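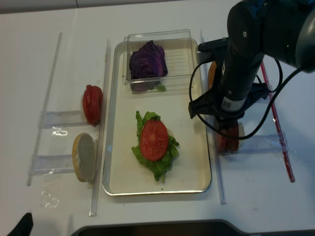 Dry bread is your whole problem, wrote a reader who signs off as Cui, under my last post on sandwiches, and then went on for 152 words about mayonnaise. I counted, because the comment box on this site shows a running total and because I was avoiding the dishes.

I have thought about Cui's remark more than it deserves. The post in question was about lunch, and whether a sandwich with lettuce, tomato and a bun has any right to take as long as mine do. I said it did. Cui said the time would be better spent buttering something. Two more people agreed with Cui, one agreed with me, and a fifth wanted to know how to unsubscribe.

So, a defense of the slow sandwich.

My position is that most of a sandwich happens before you make it. Once you start stacking you want everything within reach and cut, with the bun halves on one side and the tomato already sliced. What I used to do was wash the lettuce, put it on the bread, and then go looking for a tomato. The tomato would be in the bowl under the onions. The knife would be in the sink. By the time I had a slice to show for myself the lettuce had let its water down into the bun, and I would eat the result standing up, over the sink, next to the knife.

Now I set out stations, which is a grand word for piles. Tomatoes get sliced first and stood on edge, leaning against something, like records in a crate. I know everyone lays them flat on a paper towel. I did that for years, and the bottom slice always welded itself to the paper and came up wearing a small beard. On edge they drain off the bottom, and you can take one without peeling it off its neighbor. The buns get the same treatment. A bun half lying cut side down on a counter picks up whatever the counter had going on earlier.

Everything gets built in a tray. I came to trays late, having spent most of my adult life believing that a cutting board was a tray. It isn't, as my kitchen floor could tell you. A tray has a lip, and the lip is what stands between a tomato slice and its freedom. Mine is a metal one from Prilline, the discount place out past the car wash, and it cost me 7 dollars with a dent already in it. I have since added to the dent.

Then there's the matter of the cabbage.

I keep purple cabbage around the way other people keep a gym membership. I buy a whole head, feel terrific about it, use one wedge and watch the rest for signs of decline. It is the cheapest crunch available and it outlasts lettuce by a distance that makes you wonder about lettuce. The trouble is that it gets everywhere. Shredded, it turns up in the butter. It also stains, and it will take a pale bun to a shade of bruise if you leave the two alone together. So the cabbage stays in its own plastic tub until called for. It can look at the sandwich. It can be right there in the tray, next to the sandwich. It does not get to touch bread until the last minute.

The order, for those who write in about order (you know who you are, and so does Cui):

Bottom bun. Whatever spread you believe in. Lettuce, and I mean a ruffled one, opened out wide so that it hangs over the edges and looks like more than you paid for. Tomato on the lettuce, never under it. Salt on the tomato. I can't stress the salt enough, and I have tried, at dinner parties. Cabbage, cut thin. Top bun, pressed once with a flat hand, firmly, as if closing a suitcase you intend to open again.

The lettuce goes beneath the tomato on purpose. It's a raincoat for the bread. Put the tomato straight on the bun and you have roughly the length of a phone call before the middle goes to paste. Cui's solution is to waterproof the bread with mayonnaise, edge to edge, and I will admit — through my teeth — that this works. I tried it on Friday. It works and it is also a great deal of mayonnaise.

One slice of tomato or two? One, if it's a good one and nearly as wide as the bun. Two small ones will slide in opposite directions at the first bite, and you'll end up wearing whichever you weren't watching. In February the question is mostly theoretical. The tomatoes at Promano this week had the color of a tomato and the character of a damp sponge, and I bought four anyway. Salt helps with those too. August is when you get to be a snob about it, and I plan to be unbearable.

As for the bun, soft and round, and cut by you. Pre-sliced ones are always cut a third of the way up by somebody with a grudge, so you get a hat and no shoes. If it's a day old, toast the cut faces in a dry pan and let them cool before they go anywhere near lettuce. I skipped the cooling once and the lettuce wilted so fast I felt I should apologize to it.

All this, by the way, takes me 45 minutes for lunch for two, including the washing up. I've been told that's too long by people who will spend the same amount of time in a drive-through line with the engine running. There is a café in Vendemham that does much the same sandwich, minus the cabbage, and brings it to you before you've found somewhere to put your coat. It's perfectly fine. The tomato was under the lettuce, but it's perfectly fine.

I've been asked what I put in besides vegetables, and the answer is cheese if there's cheese. Last week there was half a can of chickpeas, mashed with lemon, and those sat under the cabbage and behaved themselves. Cold chicken is good. A fried egg is very good and ruins every principle I've laid out above.

Next time I'd like to get to pickles, where I have opinions that the comment box may not be able to hold. It cuts you off at 1,000 words, Cui. I checked on your behalf.

Blog > Kitchen > Lunch

Last updated: 24 February 2020

Contact | Copyright the author | Back to top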